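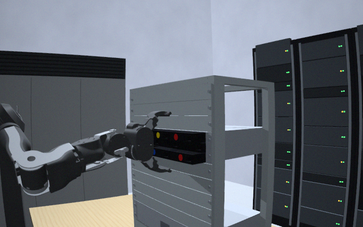
Lista de revisión para el recital de poesía, con mis comentarios

La uso en cada velada del ciclo Kilomside, que hacemos en el salón de atrás del café Işık, y la voy retocando según los sustos (que los hay, aunque parezca que en un recital lo más peligroso es un soneto malo). Quien abra la sala que la imprima, marque y me la deje en la carpeta verde.

ENTRADA Y PASILLOS

[ ] Puerta principal abierta y sin pestillo.
[ ] Puerta del patio: se abre empujando, sin llave.
Comentario: probadla con la mano, mirarla no vale. En enero la madera se hinchó y hubo que darle con el hombro. Ya está cepillada, pero yo sigo sin fiarme.

[ ] Pasillo central libre de abrigos, mochilas y paraguas.
Comentario: la gente que viene a oír poesía se sienta en el suelo en cuanto ve un hueco, es superior a sus fuerzas. Pedidles que se arrimen a la pared del fondo. Si no caben, no caben.

[ ] Luces de emergencia encendidas al bajar el diferencial.
[ ] Extintor en su sitio y con la aguja en verde.

ESCENARIO

[ ] Tarima sin cojear. Pisad las cuatro esquinas.
[ ] Cinta blanca en el borde delantero.
Comentario: la blanca, por favor! La negra quedaba preciosa y casi perdemos a un elegíaco en plena segunda estrofa.

[ ] Atril apretado a la altura de quien lee primero.
Comentario: la palomilla se afloja sola con los libros gordos. Con una plaquette de Urkell aguanta toda la noche, con unas obras completas baja despacito, como un ascensor, y el poeta baja detrás.

[ ] Vaso de agua en la mesita lateral, nunca en el suelo ni encima del altavoz.
[ ] Flexo con la pantalla fría antes de empezar y lejos de los papeles.

SONIDO Y CABLES

[ ] Cables pegados al suelo con cinta en todo el recorrido.
[ ] Regleta levantada y con una sola regleta por enchufe.
[ ] Micrófono Flaretti probado a volumen de susurro.
Comentario: lo del susurro va en serio. Todo el mundo prueba diciendo "sí, sí, hola" y luego sale alguien que recita para el cuello de su camisa, suben el volumen de golpe y pita. Leed un poema entero de los callados, yo suelo llevar uno sobre nieve.

[ ] Micro de repuesto con pilas.
Pendiente: el clip está roto. Lo he apuntado dos veces y aquí sigue, conmigo.

VELAS

[ ] Solo las de pila.
Comentario: ya sé, ya sé. A mí también me gusta la llama - y a quien lee a los románticos ni te cuento - pero tenemos cortinas hasta el suelo y papel por todas partes. No hay excepciones, tampoco para la noche de difuntos.

MESA DE LIBROS

[ ] Mesa con las patas bloqueadas y fuera del paso.
[ ] Cajas debajo, cerradas, sin apilar.
Comentario: la última antología de Urkell tiene 400 páginas y pesa lo suyo. Una caja llena se levanta entre dos personas. Me da igual lo fuerte que estéis, mi lumbago empezó exactamente así.

[ ] Caja con cambio y cerrada con llave durante las lecturas.

CONTENIDO DE LAS LECTURAS

[ ] Orden de lectura pegado en el atril y otra copia en la barra.
[ ] Preguntado a cada poeta si trae textos duros (duelo, violencia, pérdida de un hijo).
Comentario: esto lo añadí yo y no me arrepiento. No se trata de censurar nada, basta con una frase antes de leer para que quien lo necesite salga un rato al patio. Casi todos lo agradecen, y a alguno le ha servido para cambiar el orden y no cerrar la noche con lo más negro.

[ ] Pausa prevista a mitad.

CIERRE

[ ] Todo lo anterior marcado antes de las 21 h. Si falta algo de cables o de salidas, se empieza tarde y ya está.
[ ] Flexo y regleta desenchufados al terminar.
[ ] Baños y patio revisados antes de echar la llave.
[ ] Papeles olvidados, a la carpeta verde.
Comentario: no los tiréis aunque parezcan borradores. Sobre todo si parecen borradores.

Observaciones de esta vez: tarima bien, puerta del patio bien, cinta blanca gastada en la esquina izquierda. Compro un rollo nuevo y el clip del micro.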